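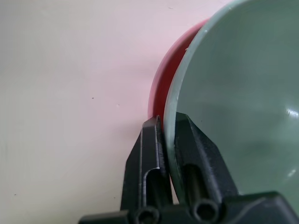
Wrist camera view, bowl task: gripper on the rim of the green bowl, red bowl behind it.

Plurnaslow data collection – minutes, 2022-02-24
Salem office. Chair: Villads Hafþórsson.

1. Minutes of the January meeting approved with one spelling fix.

2. Bowl task. 62 demonstrations are in, against a target of 200. Villads asked that operators take the rim with one finger on each side and hold still for a moment before lifting. Episodes with a second try at the grasp will be kept but tagged. Agreed.

3. Start positions. Too many episodes begin with the bowls in the same spot. Operators will move them after every 8 episodes and write the change in the log. The Sunura team wanted a printed grid on the table – left open until next time.

4. Labels. Zoleo sent back a batch of 50 with "stacked" and "nested" used for the same thing. We will use "nested" only. Old labels to be corrected by Zoleo.

5. Storage. Wrist video stays at full frame rate. Failed grasps go in the same folder as the rest, with the fail flag set.

6. Other business. Cup task not to start until item 3 is settled.

Comments

opsdesk2: Does the fail flag apply if the bowl slips after the lift?

V. Hafþórsson: Yes. Add the time of the slip in the notes field.

marta_k: Item 4, please send us the old label list too.

Contact: Plurnaslow project desk, Salem | © 2022 Plurnaslow | Back to top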